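Clolham Linen Works
May 5, 2020

Budget thread for the towel folding cell. A few people asked what we are spending and on what, so I'm putting it in one place. Long one.

1/ We are a small laundry. We wash for hotels and two gyms. Folding is the slow part, and hand towels and washcloths are the slowest of it. That is the only job this cell is meant to do. Sheets stay on the ironer line.

2/ The arm was the easy decision. We got quotes from Aldale and Chauvin in April. Chauvin was cheaper up front. Aldale included the controller, the cables and the first service visit. Once I added those to the Chauvin quote the gap was 300 dollars, so we went with Aldale and are paying monthly.

3/ The gripper was harder. Suction is no use on terry. Needle grippers hold well but I don't want needles in anything that goes on a guest's face. We settled on a plain parallel gripper with two straight fingers. It was almost 3000 with the mounting plate. I had budgeted less than that and had to move money out of the conveyor line. 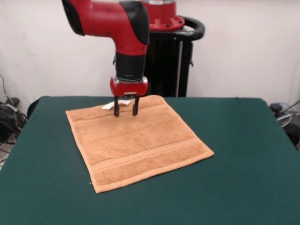
Arm over a folded terry towel on the green felt. Fingers open, tag poking out from under the towel near the gripper.

4/ About the felt. We priced a proper textured work surface from Tadico and it was 400. A length of felt from the fabric store was a tiny part of that. A thin finger needs something with a bit of give under it when it goes for an edge, and a bare tabletop has none. If the felt wears out every month we still come out ahead this year.

5/ Things I left out of the first budget and had to add:
Spare finger set.
Longer cables, plus trunking to get them off the floor. Not bought yet.
A second emergency stop for the far side.
Electrician, half a day.
Time for our own people to learn it. Put a real number on this. I had zero.

6/ Tags. Ours stick out when a towel is folded a certain way, and a finger can land on the tag instead of the cloth. We can pay for a better camera or we can order towels with the tag sewn flat. The next towel order is due anyway, so I asked the supplier for a price on flat tags. Waiting to hear.

7/ Color is a planning item too. Most of our stock is white but one hotel uses orange-tan. I want both in the acceptance test before the last payment goes out. Get the test written into the purchase order. Ours says which towels, which folds, and how long it has to run without help.

8/ Not buying this year: the infeed conveyor, the stacker, a second arm. A person will load and unload. The conveyor quote alone was more than the gripper and I can't defend it until I know how long one towel takes.

9/ Payback. I don't have a figure I trust, so I'm not posting one. The sheet has a slow case and a fast case and they are far apart. I'll fill in the real cycle time after the acceptance test.

10/ If you run a laundry and have bought finger sets for terry, tell me how long they lasted and what you paid. I need to decide on one spare set or two before the order closes.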